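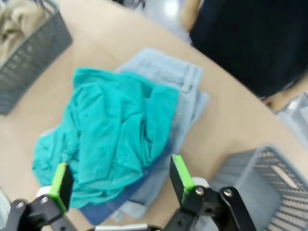 Royer Market Hall is a shared retail and business support center in Istcombe, occupying the ground floor of a former bus depot on Royer Street. It rents small stalls at reduced rates to first-time business owners, most of whom have completed a training course run by Mimport, the nonprofit organization that holds the lease. The hall contains 16 stalls, a shared kitchen, and a classroom.

History

The depot closed when the city moved its bus fleet to a larger site on the edge of town. The building stood vacant for several years, and proposals to convert it to a parking garage were dropped after objections from neighboring shop owners. Mimport, which had until then offered evening classes in bookkeeping and licensing from a rented office, signed a long-term lease with the city and began converting the ground floor in stages.

The first director, Amedeo Pace, had previously managed a wholesale produce business. Under his direction the hall opened with a limited number of stalls on the street side, and the rear section was added once the loading bay had been enclosed. The upper floor remains in city use as records storage and is closed to the public.

Pace was succeeded by Dario Messina, who introduced the present system of graduated rents and moved the annual intake of tenants from the fall to January.

Tenancy

Applicants must live or work in Istcombe, must not already operate a retail location, and must have completed the Mimport course or an equivalent. The course lasts 15 weeks and covers pricing, record keeping, sales tax, and basic employment law. Applicants who complete it are not guaranteed a stall, and a waiting list is kept.

A stall is let for a term of 2 years. Rent begins well below the local commercial rate and rises every six months, so that by the end of the term a tenant is paying an amount close to what would be charged elsewhere in the district. Tenants may apply for one extension of six months. Each tenant also pays a refundable deposit of $1000, which may be spread over the first year.

Past and present tenants have included a clothing alterations service, a bicycle repair stand, a bookbinder, and a number of prepared food vendors. Food vendors share the kitchen under a booking system - a frequent source of complaint in the early years, when only one set of ovens was available.

Broteo

The best-known business to have started in the hall is Broteo, a bakery and lunch counter that later moved to its own premises across the street. It continues to supply bread to several stalls and takes part in the Mimport course as a host for work placements.

Governance and funding

The hall is operated by Mimport under an agreement with the city, which remains the owner of the building and is responsible for the roof and exterior walls. Rents cover the greater part of running costs. The remainder comes from course fees, classroom hire, and a city grant that is reviewed each year. The current operating agreement expires on 31 October 2025, with an option to renew on the same terms.

Access

The main entrance is on Royer Street, with a step-free entrance at the former loading bay. The hall is open Tuesday through Saturday. The classroom has a separate door and may be used in the evening when the stalls are closed.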